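Notebook, collaboration tools trial
Tuesday, started 8.20 am

Third week with Grotitano as the main chat and meeting tool for the shop and the Duvport office. Writing this up before the renewal call, which the vendor has moved again. I said at the start that I'd keep an open mind. It is still open, but less than it was.

What we were sold: one place for chat, calls, shared documents and approvals, with live translation between English and Portuguese so the Ramalho people stop getting everything half a day late. What we had before was email, a shared drive with four different folder habits on it, and a phone tree on the wall. Nobody loved the old way. It did have the merit that everyone knew where it broke.

Message count since we started is 3115, according to the admin page. The vendor's rep was very pleased with this number. I went through one day of it. A good third was join notices, thumbs up, and the calendar bot telling people about meetings they were already sitting in. I don't think a message count tells us anything except that people have it open. If we're going to put a figure in the report, it should be how long a question from Ramalho waits for an answer, and the tool doesn't report that. I have asked twice.

Translation. Better than I expected on plain sentences, poor on ours. "Board" came back as a plank, a committee and a whiteboard in the same thread. "Socket" went to wall outlet. There is a glossary feature, which lets you fix terms one by one, and it holds 20 entries on our plan. We used those up by lunch on the first day. More entries come with the next plan up, naturally.
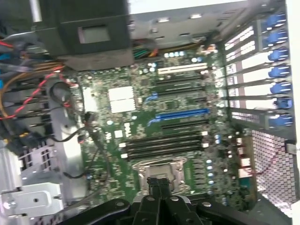
Wurkow's note in the margin of the shared copy disagrees with me on this: the glossary limit is annoying but the translation has already saved them two calls a week, and the old way was that someone bilingual got pulled off their own work every time, so please don't mark it down as a failure because of one silly word.

Fair enough. I'd take that more seriously with the two calls written down somewhere. I've put "possible saving, not measured" in the table and asked for a log for the rest of the month. If the log shows it I'll change the entry.

Calls. Video to Duvport is fine. Video to Ramalho is fine before 10 am and poor after. The vendor says it's our network, and our network people say it's theirs. Ran the same call on the old tool at 2 pm, same laptops, same desks, and it also dropped, but only the picture and not the sound. One call isn't a test. To do: repeat on different days, both tools, afternoon, and write down the result even when it's boring. We keep only remembering the bad ones.

Recording and auto-summary. I don't trust this yet. It produced a tidy page of action items from last week's planning call. Two of them were things we had talked ourselves out of. It gave one to Duvport that belongs here. The page looks finished, so people forward it without reading it, and Duvport had already started on theirs when I rang. Suggest we turn summaries off by default until someone has checked a batch against the recordings. I'm not keen to be the someone.

Approvals. Set up the purchase request form with three steps. Works on a computer. On a phone the attachment has to be opened in a second app, which asks for a login, which times out. Of the 41 requests put through so far, 11 were approved by email anyway and then typed in afterwards so the numbers would look right. That is worse than not having the form, because now the record says something that didn't happen in that order. I've asked people to stop back-filling. If it went by email, leave it as email and we'll count it honestly.

Search. Good. I'll say that plainly as I've been hard on the rest. Found a thread from the first week with two words and no date. The shared drive would have taken me the morning. It also searches inside attachments, if they're ordinary text. Scans, no luck.

Guest access. Suppliers can be let into a single channel. Useful in theory. In practice a guest can see the full member list, with phone numbers, unless you untick a box three menus down. Unticked it. Colleagues who set up their own channels, please go and check yours today, the setting doesn't carry over.
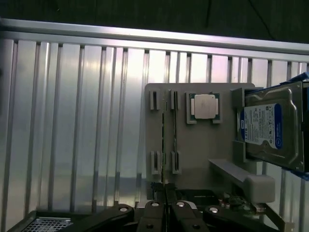 Can we get our messages out again if we don't renew?
Only in part, going by what I've tried. Chat exports as one large file with the names intact, but the translated versions are dropped and the attachments come out as links that stop working when the account closes. So anything that matters should be saved to the drive now, contract or no contract.

I tested the export on a small channel. It took most of the afternoon to arrive and the times in it were all in the vendor's time zone, with no note saying so. Caught it only because a lunch invitation appeared to have gone out in the middle of the night. Have written a short script to shift the times, it's in the tools folder, not pretty.

Cost. The quote for next year has the storage as a separate line, which it wasn't in the trial. Also "priority support", which as far as I can tell is the support we were promised in the first place. Before the call I want a written answer on:

glossary limit, and whether it's per plan or per channel
attachments in the export
whether summaries can be locked off for everyone
what storage costs once we're past the included amount

If they answer by phone I'll write it up and send it back to them for a yes.

4.10 pm. Call moved to next week. Afternoon video test done once: both tools dropped within the first half hour, so that's one mark each. Search still good. Leaving the recommendation line blank for now, and pencilling in a shorter extension for chat and search only, if they'll sell us that. I doubt they will.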